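Shed controls, part two

I said in June that I'd get back to the push-button project for the dust extractor, and on 4th July I finally cleared enough of the table to do it. The parts had been in a bag since autumn. Blandine Gautier gave me most of them when she closed up her workshop, along with a little white drawer cabinet that I'd been meaning to put small hardware in.
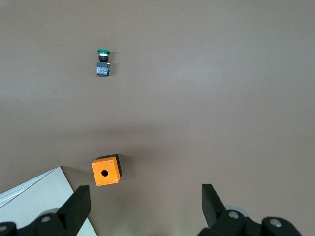
Wiring a switch is not hard, but I like to lay everything out before I start. I've lost too many small screws by opening things over the floor. The box is the bright orange kind with a round hole in the face and a screw near each corner, and the green button goes in that hole once the contact block is off. I chose orange so I can find it from the far end of the shed. Grey would have matched the walls and I'd have been feeling around for it.

The cabinet took longer than the switch. I wanted to sort out the drawers first, so the terminals and spare screws would have somewhere to live. 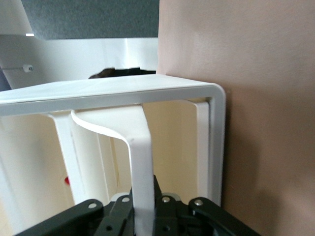
Sreekumar Achari told me to label the drawers by size and forget about what each part is for. I tried it his way with 300 labels from Stomis and it works well enough. Terminals are in the top, screws in the middle, and anything I can't name goes in the bottom. I still need dividers for the middle one.

The cabinet will stay on the table for now, as the shelf I had in mind is 3 centimetres too shallow.
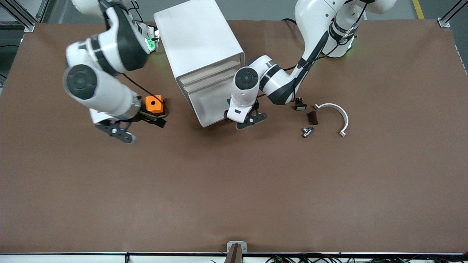 The orange box beside the white drawer cabinet.

Next job is running the cable along the back wall. I have the clips but I'm short on conduit.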